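Two-tone wall

A two-tone wall, also called a split-painted wall, is an interior wall finished in two bands of color that meet along a horizontal line. The lower band usually takes the stronger color and the upper band a white or near-white. It is one of the oldest and most cheerful tricks in practical decorating, found in stairwells, clinics, school halls, workshops and kitchens, and it has lately become a favorite in homes as well!

Layout

The line between the colors is known as the break. A low break makes a room feel taller, while a high one wraps the room in color and brings the ceiling down to a friendlier level. Powder blue under white is a classic pairing, cool and bright at once, and it flatters even a plain utility room. The lower band is often given a glossier finish that can be wiped down, with a flat paint above it where hands rarely reach. 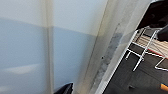 Does the break have to be a sharp line?

A crisp edge is only a matter of taste. Many painters feather the two colors into each other with a dry brush while both coats are still workable, and a soft break is kinder to old walls that are not quite level.

Panels and joints

Where the wall is made of panels instead of plaster, the vertical joints become part of the design. Some are filled and painted over, others are left as narrow strips in a neutral color (beige and pale gray are both common). The break should carry across each joint at the same height, and this is where a good installer really shines. A mismatch of 3 millimeters shows up clearly from across a room.

The Jasport method, named for the harbor town where it was used in ferry waiting rooms, sets the break on every panel before it goes up. The Vustitz method paints everything in place, after the joints are closed. Both have loyal followings, and both can look wonderful.

Corners and columns

Boxed-in columns and cabinet sides are generally left in one color, most often cream or off-white, which gives the eye a rest between stretches of banded wall. They also take the hardest knocks in the room. Gray scuffing on pale paint can often be lifted with a damp sponge and a little baking soda, though a worn patch needs sanding and a fresh coat.

Fixings and nearby surfaces

Dark fittings sit handsomely against pale walls. Charcoal plates, black cable and gray textured surfaces all give the light colors something to play against, although smooth dark finishes show dust sooner than the walls do and want a soft dry cloth.

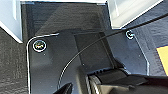
Cieślak disagreed with the dry cloth, replying that it only pushes dust into the screw recesses, and that a soft brush should always come first.

Paint makers have followed the fashion. The Nirnar range has 28 blues meant for lower bands, 4 of them pale enough to be used above the break too.

See also: dado rail, wainscoting, color blocking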